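Lerkness Forum > Desktop Repair > Old office towers

Topic: Taking an old tower apart for parts, what order do you follow?

tinbox_43
22 June 2026
Good evening all. I have started to take apart some old office towers which came from Britetti when they closed their upstairs office. The plan is to keep the useful parts, label them and build two complete machines for the reading room. I am not in a hurry, but I would like to do it in a proper order, so that I do not put my hand in the same corner three times.

With the first one I laid the tower on its side, took off the panel and began with the processor and the memory. They go into a grey printed tray which stands left of the case, and the hard drive has its own place there, upright, still with its blue bracket on. The power supply I leave for the end. 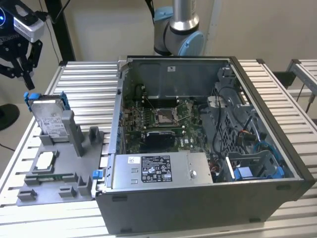 oldsolder
I would do the drive first and the processor last. When the socket is open and the metal bracket is up, every screw that falls will fall there. I have bent pins in this way and it is a very sad evening with a needle and a magnifying glass.

tinbox_43
Thank you, oldsolder. I understand the risk. My reason was that the processor is the part I want most, and I did not like to pull cables above it. But maybe a cover on the socket is a good compromise. Does anybody sell these covers alone?

quiet_fan
Furukawa had bags of them, 20 in a bag, but check which socket you have before you order. For the time between, a piece of clean card is enough. Please do not use kitchen foil. I have seen it.

marrow
I disagree with both of you a little. The order is not so important. Important is to photograph the cables before you touch them. The thin wires for the front buttons look all the same after 2 days.

oldsolder
The order is important if you do more than one machine, marrow. For one machine, do as you like.

tinbox_43
I will do both, order and photographs. Now another question, about the blue carriers. In my other machines the drives sit in metal cages with four screws. In these ones the drive sits in a blue plastic carrier. Do I take the carrier off before I put the drive in the box, or does it stay?

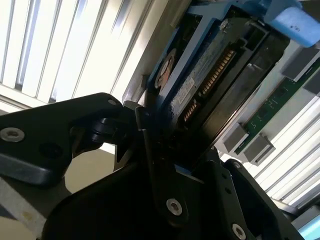 Drive in its blue carrier, connector pins showing

quiet_fan
Let it stay. A carrier without a drive gets lost, and then you pay for a new one. Brarketti asks for 6 pounds each in their shop, and the postage is extra.

marrow
I take them off. With the carriers on, the drives take too much room in the box, and one can't read the label on all of them so easily. Put the carriers in a bag with the name of the model.

tinbox_43
I have over 20 drives to store, so the room in the box is a real question for me. But I also lose things, my wife will confirm it. For the moment I keep the carriers on.

What I also look at is the side with the circuit board. I was taught to hold a drive only by its long edges and never to press on the board or on the gold contacts. 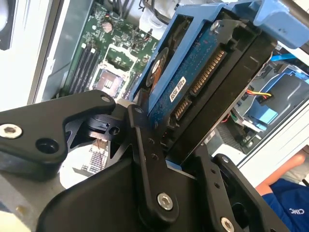
Before a drive goes in the box I write down the serial number, and then I put it in an antistatic bag with the board facing up. If the bags are finished, I wait for new ones and do not stack the drives bare. Is this too careful?

oldsolder
No, it is correct. I would only add the date of the test on the bag. Last January I tested the same drives twice.

marrow
A bit too careful for old office drives, in my opinion. But they are your evenings.

quiet_fan
And wipe them before they go to the reading room, please. Office people leave everything on them.

tinbox_43
Yes, the wiping comes first. I will write again when the second tower is open.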